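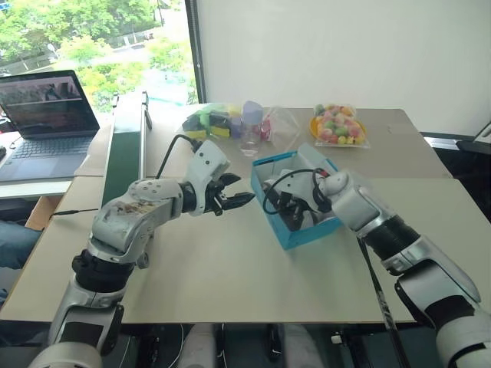

Bueno, hilo rápido sobre lo del coro y la parroquia de Suvley que me estáis preguntando por privado y no doy abasto

Primero: el ensayo general es el viernes a las 19:30, NO a las 20:00 como ponía en la hoja. La hoja está mal. Entrada por la puerta lateral

Vísperas cantadas el domingo por la tarde, a las seis. Dirige Mio Ueda, al órgano Lourenço Meireles. Casi todo Victoria y una cosa portuguesa que ha traido Lourenço y que es preciosa, el Magnificat sobre todo

Sopranos: en el compás 100 respiramos TODAS después de la coma. Lo marcó Mio el otro día y la mitad sin lápiz

Entrada libre. Hay 400 sillas si abrimos la capilla del fondo, si no bastantes menos. En enero se quedó gente de pie, así que venid con tiempo

Colecta a la salida, va entera para el tejado de la sacristía. Sigue goteando encima del armario de las casullas, lo han tapado con un plástico y a rezar

Lo del aparcamiento: la plaza Cardoso está cortada por el mercadillo hasta las cinco. Probad en la calle de atrás, la del colegio

Me preguntan si hay misa de 12 igualmente. Sí, la de siempre, sin coro. Canta la asamblea, los del banco de delante que se animen por favor

Faltan 2 tenores. DOS. Si alguien conoce a un tenor que lea medianamente y no tenga nada el domingo, que me escriba esta noche

Carpeta negra los del coro, zapato oscuro. Las partituras de la última vez hay que devolverlas, quedan muchas por ahí sueltas en casas

Y merienda después en el salón parroquial, si podeis traer algo dulce mejor, que de tortilla vamos servidos

Edito: me dice Lourenço que el portugués se ensaya lo primero el viernes, así que puntuales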